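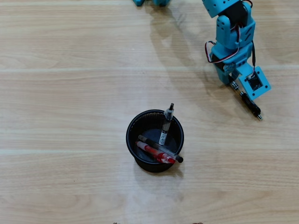
Amley Pen Cell: Setup and Maintenance Notes

README for cell operators and users of the Llanos recordings

Purpose of this document

This file records how the Amley pen cell is assembled, adjusted, checked and repaired. It is distributed with the Llanos recordings so that anyone working with the data can establish the condition in which the arm was kept, and so that operators can restore the cell to that condition after a fault. Where this file and the older wall chart disagree, this file takes precedence.

The cell handles pens and markers on a table, using a round container as the source or destination. It is a light-duty installation. It is not suitable for loads other than those listed under Permitted objects.

Contents of the release

The Llanos release holds 400 recordings, of which 47 were made after the gripper pads were renewed. The two groups are kept in separate folders, named before_pads and after_pads. Each recording is stored with the following:

- the table view and the wrist view
- joint positions, commanded and measured
- a plain text note giving the operator's initials and any intervention
- the calibration file in force at the time

Recordings in which an operator touched the arm are retained and marked "assisted" in the note. They should be left out of any success rate.

Arm and wrist

The arm is of printed turquoise parts with black servo motors held between brackets. The gripper is carried on the wrist segment, and a flat square plate beside it takes the small circuit board. A thin black cable serves the board and ends in a white connector.
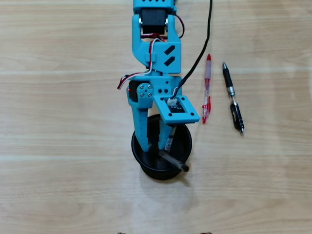 Hovirow Technical Institute | Department of Automation | Robot Maintenance Section

Cable routing

The servo wires must be left with enough slack at each joint for the full range of movement. A loop standing clear of the bracket is acceptable. A loop that can pass beneath the gripper is not, and must be drawn back before the cell is used.

The board cable is the part most often replaced. It should be fitted as follows:

1. Switch off the supply and wait for the servo light to go out.
2. Support the wrist by hand. The arm will drop when unpowered.
3. Seat the connector squarely. Do not pull on the cable to test it.
4. Move each joint by hand through its travel and watch the cable throughout.
5. Restore power and confirm that the wrist view is present before issuing any command.

If the wrist view is lost during a movement and returns when the arm is still, replace the cable. Reseating the connector has cured this only for short periods.

Servo horn screws

The screws on the wrist horn work loose with use. Check them at the start of each session with the hand driver kept in the Greretero drawer. Powered drivers are not to be used on any printed part. A screw that turns without tightening indicates a stripped hole; withdraw the bracket from service and fit a new one. Thread-locking liquid must not be applied, as the type held in stores attacks the plastic.

After any horn has been removed, the joint must be calibrated again. Refitting the horn one tooth out gives an error that is easily mistaken for a worn servo.

Calibration

Calibration is carried out with the table clear and the gripper empty.

1. Place the arm in the middle of its range by hand.
2. Start the calibration routine and record the middle position.
3. Move each joint slowly to both ends of its travel.
4. Open and close the gripper fully, without force at either end.
5. Save the file under a new name. Existing calibration files must never be overwritten.
6. Run the pick test described below.

Fault code 202 on the cell console means that a measured position lies outside the saved range. In most cases the wrong calibration file has been loaded. Check this before dismantling anything.

Gripper fingers and pads

The pads on the inner edges of the fingers make contact with the pen, and they are the principal wearing part of the cell. They should meet evenly when the gripper is closed on a straight barrel. Smooth, clear barrels are the most demanding objects in the set and show pad wear first; rubber grips will hide it. 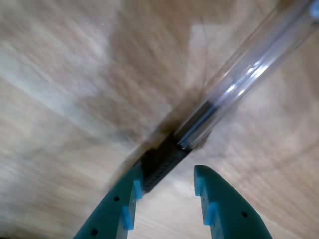 Fig. 3. Wrist view: open fingers, with the clear barrel and black grip of a pen-like object beyond the tips.

Pads are cleaned with a dry cloth. Solvent wipes leave a film and are not permitted. A pad is to be renewed if it has hardened, lifted at a corner or become polished. All the pads are renewed together, never singly, and the change is entered in the log with the number of the next recording.

The wrist view blurs during fast movement. Sharpness should therefore be judged only with the arm at rest. If the view is still soft when the arm is stationary, clean the lens and check that the square plate is firmly attached.

Pick test

The pick test is required after calibration, after a pad change and after any repair to the wrist. One pen is placed on the table and the arm is commanded to lift it, hold it over the container and lower it in. The test is made 5 times in succession with the clear-barrelled pen. Every attempt must succeed. If a pen slips or turns in the jaws, inspect the pads first and the horn screws second.

The outcome is written in the log whether or not the cell passes. Failed tests are to be recorded in full, including the position of the pen when it was dropped.

Permitted objects

- ballpoint and gel pens, capped or retracted
- markers with the cap fitted
- the round black container

Glass, blades and open ink are excluded. Objects of other kinds may be introduced only with the agreement of the section, and recordings made with them do not form part of this release.

Known limitations

Lighting was not held constant. Reflections on the table and shadows from the arm vary between recordings, and users training on the table view should expect this. Clear barrels may be hard to separate from the wood grain.

Gripper force is not measured. The stored value is the motor load reported by the servo, which drifts as the motor warms and should not be compared between sessions.

The clocks of the two views were set by the same computer but were not locked together. Users needing exact alignment should work from the stored frame times.

Changes since the previous version

- November: pads renewed on both fingers; after_pads folder added
- Servo horn check moved from monthly to every session
- Solvent wipes withdrawn
- Note on thread-locking liquid added

Contact

Maintenance of the cell is the responsibility of Ronaldo Maglaya, Robot Maintenance Section. Faults should be reported with the log entry, the name of the calibration file and the number of the last good recording. Requests for replacement printed parts should state the joint and the side of the arm.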